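## 4 “一碗”是个什么单位

写到这一节我得先承认，我本来没打算单独写碗的。开题的时候，碗在我的编码手册里只占一行，归在“非标准计量”下面，跟“一把”“一撮”“一锅底”挤在一块儿。后来 Tulldale 的饭食日记一本本寄回来，我坐在地板上翻（桌子早就堆满了），翻到半夜，满脑子只剩一个字：碗。早上一碗，中午小半碗，晚上“还是那碗”。最后我把编码手册撕了重来，碗自己占了四页。

交代一下材料。第 3 节已经说过日记怎么发、怎么收，这里只重复跟本节有关的：参加的一共 79 户，连续记了 11 周，能用的条目是 2355 条。每一条可长可短，最长的能写到 2000 字（那是一位退休的邮递员，他把每顿饭跟天气、膝盖和足球一起写，我从头到尾读了两遍，一遍为了编码，一遍纯粹因为好看）。大多数条目就一两行，比如“粥，一碗，咸菜”。我这一节谈的主要是后一种，因为越短的条目越依赖“碗”这个字，别的信息全压在它身上了。

### 4.1 先说麻烦在哪儿

做饮食研究的人对碗又爱又恨。爱是因为大家都会用：你问一个人昨天喝了多少毫升的汤，对方会愣住；你问喝了几碗，张口就来。恨是因为这个数字拿回来没法直接用。我家的碗和你家的碗差着一截，同一个人家里的碗也有大有小，就算是同一只碗，盛粥和盛饭的满法也不一样。粥可以平着碗沿，饭可以堆出一个尖，汤要是平着碗沿就端不上桌了。

通常的处理办法是换算。给每户发一只标准碗，或者发一本带照片的册子，让人指着说“差不多这么多”，再把答案折成克。我不反对这个做法，我自己读硕士的时候就干过，还干得挺起劲。可是换算这一步做完，有些东西就没了。有人写“一碗”，有人写“满满一碗”，有人写“就一碗”，折成克以后它们可能是同一个数，但这三个人讲的显然是三件事。

所以我在这一节里把顺序倒过来：先不问一碗是多少克，先看大家在什么时候愿意用“碗”，什么时候不愿意，用的时候前后还搭着什么词。克数我放到第 5 节去算（那一节由 Cinzia Marchetti 主笔，她的耐心比我好得多，表格也比我的整齐）。

另外有一点要提前讲。日记有用本地话写的，也有用中文写的，Tulldale 西边那几条街住着不少早年迁来的家庭，老人写中文，孙辈写本地话，一本日记里两种笔迹轮着来。本地话里跟“碗”对应的词，范围比中文的碗要宽，深一点的盘子也算。我在编码的时候把两种词分开记，只有在明说的地方才合并。合并总归要丢东西，我尽量丢得少些。

### 4.2 碗前面的字

先看最直观的一类，就是“碗”前面的修饰。我原来以为最多的会是大小，大碗、小碗、中碗。读下来，大小当然有，可是让我停下笔来想半天的是另外一些：

- “半碗多一点”，还有“半碗不到”。在同一个人的日记里这两个说法会隔天出现，写的人显然觉得二者有区别；
- “他那碗”“我的碗”，碗跟着人走；
- “蓝碗”“花碗”“缺口那只”，碗跟着自己的长相走；
- “昨天那碗”，碗跟着时间走，里面装的是剩的。

第三种我最喜欢。有一户人家从头到尾没写过“大碗”“小碗”，只写颜色。我起初不明白，还傻乎乎地在编码表里给颜色单开了一栏，以为跟食物种类有关。读到第三周才回过味来，他们家颜色就是大小。粥用一只，面用另一只，全家人心里都清楚哪个颜色能装多少，写给外人看的时候也照样这么写，压根没想到外人会看不懂。

我后来去拜访了这户，女主人把碗柜打开给我看，一边看一边笑我。她说这还用写吗，吃面谁用那个小的。我说可是你没告诉我哪个是小的呀。她想了想，说那你怎么不来问。好吧，有道理。后来的回访提纲里我就加了一条：请带我看看你的碗。这一条是整个提纲里最好用的，比我花了一个月打磨的那些问题都好用，我心里多少有点不是滋味。

颜色代替大小这件事，在方法上其实挺要紧。如果只做换算，研究者会要求受访者“请用大、中、小描述”，那么这户人家多半会乖乖照做，把颜色翻译成大中小交给我们。翻译的时候他们会用自己家的尺度，他们家的“小”放到隔壁可能就是“中”。换句话说，我们自以为拿到了一个统一的尺度，拿到手的却是各家各户经过一次转手的说法，而转手之前那个更稳定的说法（颜色）反倒被我们挡在门外了。

我把用颜色或者花纹指碗的条目挑出来，和同一户里用大小指碗的条目放在一起对照，看回访时量出来的容量稳不稳。结论先放在这儿，细节见第 5 节：用长相指碗的人，前后说的基本就是同一只碗；用大小指碗的人，嘴里的“大碗”会挪，人多的时候“大碗”往上挪，一个人吃饭的时候往下挪。我自己也中招，我一个人在家时管泡面的那只叫大碗，我妈来了以后它就成了普通碗。

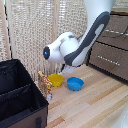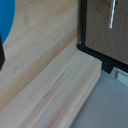
**图 3** 碗与台面。前一张中有一只黄碗和一只蓝碗；后一张为浅色木板，左上角露出一件蓝色物体的弧形边缘。

颜色这种叫法还有一个好处，就是孩子也能用。参加的家庭里有不少让孩子代笔，大人口述，小孩写，写到不会的字就画圈。这些孩子对克、对毫升都没什么概念，可是一说哪只碗，他们比大人记得还牢，谁要是拿错了他们会第一个嚷嚷起来。有个男孩在日记边上写了一行：“爸爸今天用了我的碗，所以我用了他的，吃不完。”就这么一行字，谁用了什么、平时的量是多少、今天多了多少，全说清楚了。我把它抄在办公室的白板上，到现在也没舍得擦。

当然也有用不成的时候。有的人家买的是一整套同样的碗，长得一模一样，颜色派不上用场，那就只能看位置：上面一格的，下面一格的。还有一户说“洗得最勤的那只”，我对着这一句发了很久的呆，最后还是编进了“长相”一类，旁边打了个问号。Cinzia 复核的时候把问号圈出来，写了个“同意打问号”。我俩在这一条上的一致性可以说是满分。

### 4.3 碗后面的字

碗后面跟着什么，也值得看。中文里“碗”是量词，后面自然跟食物：一碗粥，一碗面，一碗汤圆。可是日记里有一大批条目，碗后面什么都没有，就是“一碗”，句号，完了。

开始我当这些是漏填，打算按缺失处理，差点就这么办了。拦住我的是 Palumbo 街上那家开了很久的面馆，叫 Uvine，店面窄得很，柜台后面那口锅从早滚到晚。我做完回访常去那儿吃午饭，坐久了就发现，熟客进门都不点菜，喊一声“一碗”，老板应一声，过一会儿端上来的东西各人不同，有人多葱，有人不要面汤。“一碗”后面空着，因为两边都知道空着的那块是什么。

回头再看日记里那些光秃秃的“一碗”，我就不敢当缺失了。我把它们按户、按餐次排开，规律一下子就出来了：绝大部分集中在早饭，而且在同一户里，前几周往往还写得全，“白粥一碗，酱瓜”，写着写着酱瓜没了，再往后白粥也没了，只剩“一碗”。你要说是写日记写烦了，那肯定有一部分是。但晚饭没有这样缩短，同一个人同一天，早饭两个字，晚饭能写四行。烦也是挑着烦的。

我的读法是，字数缩短跟饭的固定程度有关。天天一样的那顿，名字都省了，碗就代表那顿饭。回访时我拿着日记问，这里的“一碗”是什么，几乎没有人需要回想，有位老先生还有点不高兴，觉得我在考他。他说早上嘛，还能是什么。

这对编码有直接的影响。我们最后的规则是这样定的：如果同一户、同一餐次之前有过完整写法，而且回访时本人确认没变过，就用完整写法去补；确认不了的，宁可空着。规则听着简单，做起来拉拉扯扯。有人说没变过，过一会儿又说哦冬天加红枣。那冬天从哪天算起呢？她说从冷的那天算起。

补这一步我和 Cinzia 争过一阵。她主张凡是补的都要在数据里标出来，后面做分析时可以随时拿掉；我嫌麻烦，觉得都确认过了还标什么。后来照她的来了。我在这里老实写下来，因为第 5 节里有一个结果在拿掉补齐的条目以后明显变弱了，要不是当初标过，我们根本看不见。

### 4.4 数碗的人和不数的人

每一户里，谁来写日记，碗的数法就跟着谁走。我们当初发日记时只说“请家里负责做饭的人或者愿意写的人来记”，没有规定死，结果五花八门。现在看，这是设计上的一个漏洞，也是运气。

做饭的人写，往往从锅里往外数：煮了一锅，盛出去几碗，剩多少。吃饭的人写，是从自己面前往里数：我吃了一碗，又添了半碗。两种数法凑到一块儿经常对不上。有一户夫妻俩轮流写，妻子写的那几天，家里的饭总有剩；丈夫写的那几天，从来没剩过。我一开始还以为他饭量大。回访时才知道，剩饭是妻子收的，收进冰箱第二天炒掉，丈夫那边压根没看见有剩饭这回事，第二天吃炒饭他写的是“新做的炒饭，一碗”。

这种出入要是放在换算的框架里，就叫误差，得想办法压下去。可我越读越觉得，里面有很多关于一家人怎么过日子的东西。谁看得见锅底，谁只看得见自己的碗，在很多户里分得清清楚楚，换了人写立刻就露出来。我在这篇文章里没有能力把这个问题讲透，只能先把它摆出来，下一篇再说（每篇文章我都这么讲，我知道）。

添饭也是个有意思的地方。“又添了一点”在日记里出现得非常多，可“一点”是多少，大家都很含糊，而且我感觉是故意含糊。正在控制体重的人爱写“一点”，长辈给小辈添的时候也爱写“一点”，前一种往少里说，后一种我猜也往少里说，因为小辈在旁边喊够了够了。只有孩子代笔的日记里会写“奶奶又给我一大勺”，毫不留情。

我试过把“一点”当成固定的量来补，比如四分之一碗，跑了一遍，出来的结果很漂亮，漂亮得让我心虚。后来换成一个区间，结果难看多了，我们最后报的是难看的那个。

还有一类人完全不数。他们写“吃饱了”，写“没胃口”，写“比昨天多”。头一遍编码时我把这些都扔进了“无法计量”，第二遍又一条一条捡了回来。“比昨天多”其实是很老实的计量，它只是把昨天当成了尺子。如果昨天那条写得清楚，今天这条就有了下限。麻烦在于有人连着好几天都写“比昨天多”，照字面推下去，这位先生到周末得吃下一头牛。我打电话去问，他说哦，那几天牙不疼了。

### 4.5 关于记录工具的一点插话

日记有纸本的，也有用 Paka 填的。Paka 是我们组自己凑出来的一个小表单，界面丑，但是不断网的时候挺稳（断网的时候就别提了）。原本只想给不爱写字的人一个方便，没打算拿来做比较，但两边的差别实在太明显，不说一下不合适。

Paka 里“份量”那一栏是下拉菜单，第一版里有碗、盘、杯、勺，后面再选数量，数量只能选整数和半。于是“半碗多一点”没了，“蓝碗”没了，“昨天那碗”也没了。大家很配合，全选了“碗”“一”。四月里我做中期检查，把纸本和表单并排一放，纸本像一桌子人在聊天，表单像所有人同时点头。

我们随后给表单加了一个备注框，没写任何说明，就一个空框。加完以后，颜色回来了，牙疼回来了，连那位邮递员的孙女也开始在备注里替爷爷补写膝盖的情况。可见人家不是没话说，是我们没给地方。我后来参加别的项目，看见下拉菜单就手痒，总想在旁边塞一个空框，已经被同事嫌弃过了。

有审稿人问过，前后两版表单的数据能不能合并。我的回答是碗数可以，修饰语不行。第一版里没有修饰语，说明不了填写的人心里没有，合在一起算比例会把修饰语的使用压低一大截。因此 4.2 里凡是谈到修饰语的地方，用的都是纸本加第二版表单，第一版一条也没进。最后一次改动表单是在 2022年6月3日，在那之后界面再没动过，只修过一个把“碗”显示成方块的字体毛病。

纸本也有纸本的问题，我不想把它说得太好。字迹难认是一桩，汤洒上去又是一桩。有一本中间几页粘在了一起，我拿小刀一点点揭开，里面写的是“今天没什么好写的”。还有人事后一口气补好几天，墨水颜色一样，字越写越斜，碗数齐刷刷全是一。补写的条目我们凭墨水和字迹能认出一部分，认不出的肯定还有，这个没办法，只能在读结果的时候放在心上。

### 4.6 几处我拿不准的地方

写到这儿该收拾一下了，把我自己都不太踏实的几处列出来，省得读的人替我操心。

第一处是回访。让人打开碗柜给我看，这件事本身就会改变后面的写法。有几户在回访之后，日记里的碗忽然写得特别细，连碗底有没有釉都写上了，明显是写给我看的。我把回访前后的条目分开跑过，4.2 的主要趋势在回访前就有，可是强度确实不一样，回访后更强。文中报告的是合并的结果，分开的结果在附录里。

第二处是两种语言。我前面说了，本地话里那个词连深盘也算。在写本地话的日记里，我没法单凭文字判断是碗还是盘，只能靠回访。回访没覆盖到的户，这一项我就按“不确定”处理了。有一位帮忙复核的同事建议看食物来猜，汤就是碗，肉就是盘。我试了几条就放弃了，因为我自己上周刚用盘子喝过汤（碗都在水池里）。

第三处跟我有关。我从小在一个管饭管得很严的家里长大，一人一只碗，拿错要挨说，所以看到“我的碗”“他那碗”我就特别来劲，很可能看得太重。Cinzia 家里正相反，碗是摞在一起随便拿的，她复核的时候对归属这一类总比我冷淡。我们两个人独立编码，在归属上的分歧是各类里最大的，最后逐条商量着定。商量的时候她好几次说，你这是在编你自己家的日记吧。我没法完全否认。

第四处是季节。记录只有这么几周，赶上的天气就是那些天气，粥和汤自然多，凉的东西少。碗在热天里会不会让位给盘子，我不知道。Tulldale 的夏天据说很闷，Uvine 的老板告诉我他们夏天卖拌面，用的是浅口的家什，熟客进门照样喊“一碗”。我很想等到那时候再去一趟，看看那个喊法是不是真的不变，不过经费已经花到头了，路费得自己出。

还有一个小的，算不上第五处。有三四本日记从来没出现过“碗”，写的全是“份”。我原以为是单身的人、吃外卖的人，回访下来也不全是，其中有一家四口，餐餐自己做。我问为什么写“份”，女儿说因为学校食堂这么叫，她写惯了，爸妈看她这么写也就跟着写。我把这几本单独归了一类，没有硬折成碗。第 5 节的换算表里它们在最后几行，用斜体标出，读表的时候请留意一下，别跟上面的行直接比。

### 4.7 往第 5 节去之前

接下来的换算会用到三样东西：回访时量的容量，日记里的碗数，还有本节整理出来的修饰语。前两样是老办法，修饰语怎么进模型，我们试了好几种，最后用的那种其实最笨，就是按户来，每户自己的“满”和“半”各算各的，户与户之间不借。样本少的户因此区间很宽，有的宽到没什么用处，但我们还是照样报了出来。

容量是用水量的，量到平时盛的那个位置，由本人来倒，我在旁边只管读数。一开始我想自己倒，倒了两户就发现不行，我倒的“平时那么满”跟人家的差很多。让本人倒，手一抬一停，位置非常准，有位奶奶连着倒了三次，水面几乎停在同一处，她自己也不看刻度，边倒边跟我讲楼下那家新换的锁。粥和饭没有办法用水代替，我们另用了一套称重的步骤，写在 5.2。

称重那一套里用的秤中途换过一次电池，换之前最后几户的读数偏轻，已经重新称过了，旧读数保留在附录里，没有参与计算。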